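Home | Current Issue | Back Issues | For Authors | Search

Household Studies: Research Articles

3.2 The bed as a sorting surface
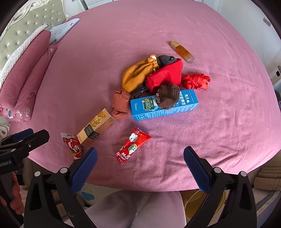
Figure 2. Small items grouped on a bed before sorting: socks, fabric pouches, ribbon, a carton marked 100ml and a capped bottle.

Of the 39 households that took part in the Brekwood study, 33 reported using a bed as the main surface for sorting small belongings. Tables and floors were named far less often, and mainly by households in which the bedroom was shared. This result differs from the assumption in earlier work on domestic storage that sorting takes place next to the drawer or shelf where the items will finally be kept.

Participants gave two main explanations. The first was size. A large bed allows items to be spread out and still be reached from at least one side. The second was softness. Bottles and other breakable goods can be set down on bedding without much care, and several participants said that they would not place perfume or lotion on a hard floor while their hands were full.

Figure 2 shows a typical mixed group. Rolled and folded socks lie among a mustard-yellow pouch, a red pouch and a bundle of shiny red ribbon, while a brown sock rests on top of a long blue carton. The bottle of amber liquid lies apart from the rest. In our coding scheme such a group is recorded as "unsorted, one outlier." The socks are entered as clothing, the pouches as containers, and the ribbon as wrapping. The carton and the bottle are entered as packaged goods and bottled goods respectively, without regard to their contents.

Wrapping materials proved the most difficult class to code. Participants seldom threw away ribbon or drawstring pouches, yet few had a fixed place for them. In the interviews these items were described as "too good to waste," and they were commonly returned to whichever drawer had space. Socks, in contrast, had a fixed place in nearly every household, although a rolled pair and a single rolled sock were often confused at the sorting stage.

The full item list contains more than 1000 entries and was prepared using the Okoth classification, with 12 classes kept for the present analysis. Items that could belong to two classes were assigned according to their outer form. A pouch was therefore coded as a container whether or not it was known to hold anything. The effect of this rule on the class totals is examined in Section 4.1.

Previous section | Contents | Next section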